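第四章　候选人从哪里来：政党提名与基层党员

五月　撰文：Hajar El Idrissi

翻开任何一份选举结果，我们最先看到的是谁赢了、赢了多少票。可是在选民拿到选票之前，另一场竞争早已结束：谁的名字能印上去？这场竞争常常在一间会议室里进行，旁听的人很少，留下的记录更少，却决定了选民究竟能在哪些人之间挑选。研究选举的人一旦注意到提名，往往就再也放不下它了，我自己就是这样入门的！

先看一个小地方的故事。Bavthorpe 选区登记在册的党员有3,000人。某次地方议会选举前，该党在当地举行党内初选，实际投票的党员为1,785人。对一次没有电视辩论、没有街头广告的党内投票来说，这个参与程度相当可观。胜出者 Kekeli Asante 做过多年街区议事员，熟悉每一条公交线路的班次，也熟悉每一处漏水的校舍。然而名单公布时，排在首位的是总部从 Dinsa 调来的一位前部门官员，Asante 被挪到了第四位。

当地党员的反应十分激烈。有人退党，有人在 Prilley 的集市上自己摆桌子征集签名，也有人认为总部做得对：Bavthorpe 连续几届失利，换一张有行政经验的面孔未必是坏事。两种意见都有道理，这正是本章要认真对待的地方。

政治学者通常从两个方向描述提名制度。第一个方向是“谁有权参选”，有的政党只要求候选人是党员，有的还要求入党满一定年限，或者在本选区居住。Bavthorpe 所在的政党规定入党须满24个月，但允许总部批准例外，那位前部门官员用的就是这一条。第二个方向是“谁来挑选”，从党魁一人决定，到代表大会表决，再到全体党员投票，乃至向普通选民开放，中间有许多层次。读者不妨把这两个方向画成一张坐标图，然后把自己熟悉的政党放进去。你会很快发现，同一个政党在不同年代的位置可以相差很远，章程上的位置和实际操作的位置也常常对不上。

这里要提醒一点：开放程度高的初选并不自动带来更有代表性的名单。投票的党员往往年纪偏大、时间充裕，对本地知名人士有天然的好感，新人和少数群体很难靠这条路出头。总部手里的名单权有时恰好能弥补这种偏差，有时则成了安插亲信的工具。判断属于哪一种，需要看具体的人选、具体的理由，还要看理由有没有公开。Asante 一事中，总部的书面说明只有半页，通篇没有提到初选结果，这份沉默后来比人选本身引起了更多的不满。

再说“空降”候选人。这个词听上去带着责备，但空降者在各地的境遇差别很大。Pestimine 是一座移民不断涌入的港口城市，选民对候选人的籍贯并不在意，外来者只要肯在码头区租房住下，很快就能站稳脚跟。Bavthorpe 则以农业和小作坊为主，几代人相互认识，外来者说错一个村名都会被议论好几天。所以讨论空降的效果，一定要把选区的社会结构放进来一起看。

读完本章，你应当能够做到以下几点：

一、说明提名制度的两个基本方向，并用自己熟悉的政党举例。

二、比较总部决定与党员初选各自的长处和风险，注意区分章程条文与实际做法。

三、解释同样是空降候选人，为什么在 Pestimine 与 Bavthorpe 会遇到不同的对待。
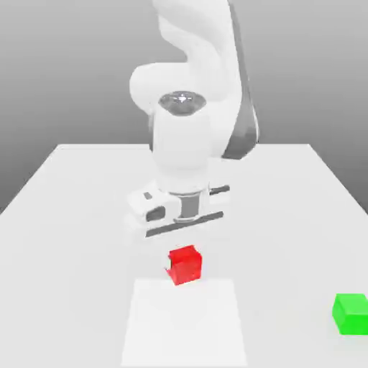
四、查阅一份政党章程中关于候选人资格的条款，找出其中的例外规定，并指出由谁批准。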